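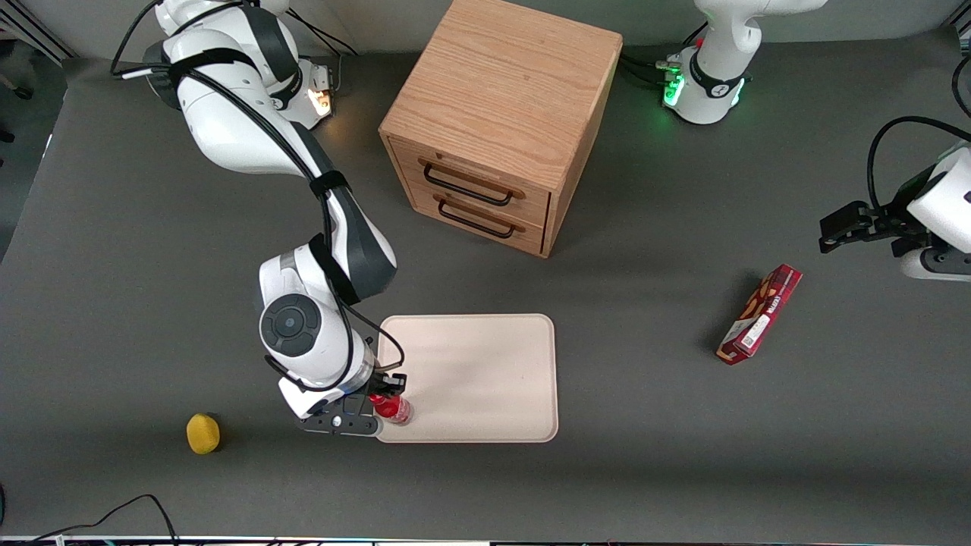 プレディルベルグ、4月

みなさん、もう聞きました? ホルティス社の児童ファンタジー「ドラレロ」シリーズに、待ちに待った新刊が出ました! 前の巻の終わりで潮の門が閉じてしまって、あのあとどうなるの、とずっともやもやしていた私としては、朝いちばんで本屋さんに走るしかなかったわけです(開店は10時なのに9時半に着いてしまい、パン屋さんで時間をつぶしました)。

今回の舞台は、北の海に浮かぶ島国ノルズダール(原書のつづりは Norðdahl)。シリーズの最初のほうで地図の隅っこに名前だけ出てきた、あの島です。覚えている人、いるかな。私は地図を眺めるのが好きなので、いつか行くぞと思っていました。島には歌で風を呼ぶアザラシの一族が住んでいるのですが、ある晩を境に誰も歌えなくなり、港の船が一そうも動かなくなってしまいます。そこへ灯台守見習いの女の子と、例のおしゃべりな小竜ドラレロが、手紙を一通だけ持って渡っていく、というのが出だし。手紙の差出人が誰なのかは、読んでのお楽しみにしておきます。

本文は225ページで、挿絵がたっぷり。前の巻よりちょっと厚いのに、字の大きさは変わっていないので、小学校の中学年くらいなら自分で読めると思います。漢字には全部ふりがながついています。うちの姪は3章の洞窟のところで怖くなって一度本を閉じ、晩ごはんのあとにまた開いていました。わかる、あそこは私もドキドキした! 逆に、シリーズをずっと追いかけてきた大人には、6章の氷の図書室がたまらないはず。昔の巻に出てきた人たちの名前が、本棚の背表紙にこっそり並んでいるんです。

初版のうち500部には、島の折りたたみ地図がついてきます。これがまた細かくて、浅瀬の名前まで書き込んである。私が行ったお店では平積みの山がお昼前にだいぶ低くなっていたので、地図が欲しい人は早めにどうぞ。地図なしのふつうの版は、そのあとも普通に買えるそうです。

それから、プレディルベルグの町の図書館では、今月の終わりに朗読会があります。午後2時から、2階の児童室で、時間は約40分。読むのは1章と2章の途中まで(そこで切るの? という場所で切るらしいです)。申し込みはいりませんが、床に座るので、小さい子は座布団か何かを持ってくるといいかも。終わってから、アザラシの歌をみんなで歌うコーナーもあるとのこと。歌詞は巻末に載っているので、私はもう練習を始めました。

続きの巻については、ホルティス社からはまだ何も発表がありません。ただ、最後のページに小さな鍵の絵がひとつあって、これが気になって気になって……。読み終わった人、あの鍵はどこの扉のものだと思いますか? 私は灯台の地下だとにらんでいます。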